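Last updated: February

4. Finding and following the cloth edge

The planner in Section 3 assumes that somebody hands it a good grasp point. This section is about where that point comes from, and it is the part of the work we have had the most fun with. Everything below runs on the wrist camera stream. The overhead view picks the object and sends the arm over it, and from then on the wrist view is in charge until the fingers close.

4.1 Edge, shadow or tape?

Our first edge finder, the one in the early releases of Tisier, looked for long gradients and kept the strongest. On a bare surface it did well. On the surfaces we work on it was beaten again and again by two things: the shadow that a thick hem throws beside itself, and the blue tape we use to mark out cells. Both are long and fairly straight, and the tape has far more contrast than any seam.

The fix for tape was easy and we should have done it sooner. Tape has a known color, so we mask it before any gradient is computed and grow the mask by 3 pixels. The mask is thrown away wherever it touches a region already labeled as cloth, so that a strip running under the hem does not punch a hole in the edge. The place where tape meets fabric is still the most common source of a short, wrong segment, and we check for it explicitly.

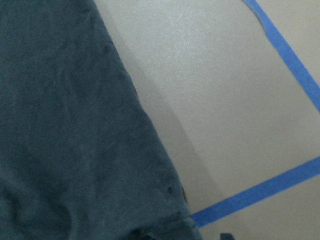 Figure 3. Wrist view of a fabric edge with a shadow band beside it and two strips of blue tape on the surface.

Shadow took longer. What finally worked was to stop treating it as noise. A band with one sharp side and one soft side tells you a lot: the sharp side is the fabric, the soft side is open table, and the change in width along the band says something about how the height of the hem varies. Asante, our edge module, now fits both sides together and reports a pair of curves with a shared direction. If it can only fit one of them it lowers its confidence and asks for another view with the wrist turned a little. That second view costs under a second on our setup and it rescues a surprising share of the hard cases!

We tuned all of this on 1534 wrist frames that we labeled by hand in Grosham, our annotation tool. The labels are simple polylines with three classes (edge, fold, other), and a frame may have as many of each as the annotator likes. We tried a richer scheme with separate classes for hem, sleeve and collar and dropped it when we found that two people labeling the same frame agreed on the line and argued over the class.

4.2 Folds inside the garment

Once the edge is known, the next question is what the cloth around it is doing. A crease that runs into the grasp point is a sign of how force will travel through the fabric, and the direction of the creases is a cheap stand-in for the tension field we would love to measure but can't. We trace ridges upward from the fingertips, join pieces that line up, and keep those that are longer than a set fraction of the image height. Ridges that fan out from one spot get grouped, and the center line of the group becomes the suggested pull direction.

Prints are the awkward part. A graphic on the chest has crisp lines, often much brighter than a real fold, and the tracer is very happy to follow them. Afia Tsikata suggested a test that we now run on every candidate: take a narrow profile across the line and ask whether the brightness on either side changes gradually. Cloth bends, so a fold usually has a soft flank on at least one side. Ink stops hard. The test is five lines of code and it removed nearly all of the false ridges on printed shirts. It does less well on thin, pale outlines, where the stroke is only a couple of pixels wide and the profile has little to work with.

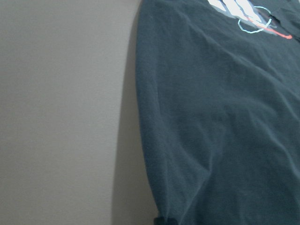 4.3 Handing over to the planner

The edge pair, the ridge group and a single confidence value are packed into one message and sent to Ollwood, which does the motion planning. We kept the message small on purpose. An earlier version carried the full ridge map, and the planner authors (the same people as the perception authors, on a different afternoon) kept finding clever uses for it that broke whenever the map changed.

Ollwood scores each grasp by three terms: how square the fingers would be to the edge, how far the point is from the nearest tape cell border, and whether the second arm can stay clear through the whole approach. The last term matters most in practice. With two arms over one long table, the elbow of the near arm can sit right above the spot the far arm wants, and a grasp that looks lovely from the wrist may be out of reach for as long as the neighbor is parked there. 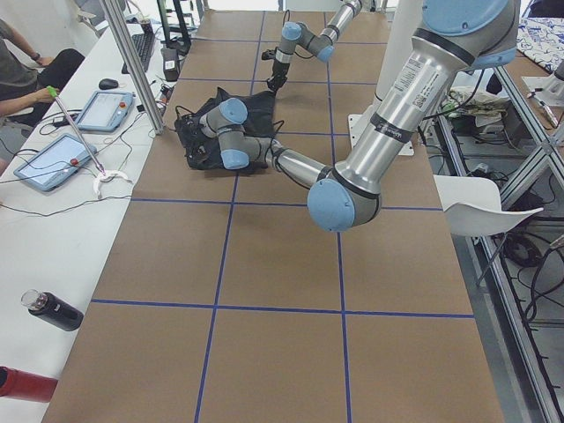
So the planner keeps a short list, with 27 candidates at most, and re-scores it each time either arm reports a new joint state. Re-scoring is cheap because the perception terms are cached and only the clearance term changes. If the top candidate falls below the threshold, the arm holds its pose and the next one is tried. If the list runs dry, Tisier lifts the wrist, takes a fresh frame and starts over from Section 4.1.

Dark fabric remains our weak spot. On black material the ridge tracer has very little contrast to use, and straps and cords confuse the edge fit: a thin loop gives two close, parallel curves that look a lot like a hem and its shadow. We currently reject any pair whose spacing is nearly constant over its full length, which catches most cords and, sadly, a few perfectly good hems as well. Raising the camera exposure for a single frame helps with the first problem. We have that running in a branch and it looks very promising, though we have not yet measured it on the full label set and leave it out of the results in Section 5.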